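Home Desk Tips: Shares, Buyouts and the Paper They Leave Behind

Plenty of households own a little stock without thinking about it much. It came from an old employer, a grandparent, or a plan somebody signed up for years ago. It sits quietly until the company buys another one, sells a division or gets bought itself, and then the envelopes start. These tips are for handling them at home.

Give the stock its own drawer

Pick one drawer or one file box and put nothing else in it. Utility bills and school forms go somewhere else. Inside, use one folder per company, labeled with the name on the account and the name of the company as it was when the shares were bought. If the company changes its name, write the new one under the old one and leave the old one readable.

Original purchase slips go at the back of each folder. Year-end statements go in front of them. Monthly statements can be shredded once the year-end one has arrived and you have checked that it matches.

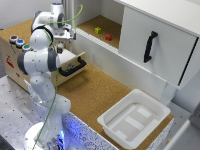

Plasier Home Companion Vol. 16, No. 2 page 711

Open merger mail the day it comes

A buyout packet looks like junk mail and is often thick enough to put off until the weekend. Open it anyway. Look for three things and write them on the outside of the envelope in marker:

The last day to respond.
What you get – cash, new shares, or some of each.
What happens if you do nothing.

The third one is the most useful. In many deals your shares convert whether you answer or not, and the form is only there to let you choose between cash and stock. In a tender offer, doing nothing usually means you keep what you have for now.

If your shares are held by a broker, the broker's cutoff may be earlier than the one printed in the packet. Go by the broker's date.

Work out the offer on paper

Say a household has 100 shares of Kimaro, and Valetis offers $10 in cash for each one. That comes to $1,000 before tax. Write that down. Then write what was paid for the shares, subtract, and you have a rough gain or loss. Do this before reading the letter from management, which will run several pages and tell you how pleased everyone is.

When the offer is in stock, use the closing price on the day you do the sum and put the day next to it. The figure will move. Expect a small check for any fractional share, and keep the stub.

Watch for spinoffs

A spinoff is easy to miss. A new company turns up on the statement with no purchase price next to it, and the old one is suddenly worth less. Part of your original cost belongs to the new shares. The company normally posts a tax form, number 8937, in the investor section of its website showing how to split it. Print that and put a copy in both folders.

Old paper certificates

Don't throw out a certificate because the company is gone. It may have been absorbed by something larger, and the shares may still be worth money. Call the transfer agent printed on the front, or search the unclaimed property site for the state where the owner lived. Searching is free.

Don't laminate certificates, punch holes in them or sign the back until you have been told to. Store them flat in a plain envelope, away from the furnace and the water heater.

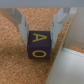 Special dividends and one-time checks

When a company sells off a stake, some of the cash may be paid out to shareholders. Treat the check separately from regular dividends. Note on the stub whether it is called a dividend or a return of capital, as the two are taxed differently.

Deposit it the same week. Checks slipped into a folder for later go stale.

One sheet for the whole household

Tape a single page inside the front of the drawer. List each company, the broker or transfer agent, the phone number and whose name is on the account. Leave off passwords and full account numbers. Update it in April, when the tax papers are out on the table anyway.

A reader asked whether the Purkumance binder pages we listed last issue will take legal-size paper. They won't. Fold the sheet once from the bottom and file it with the fold down.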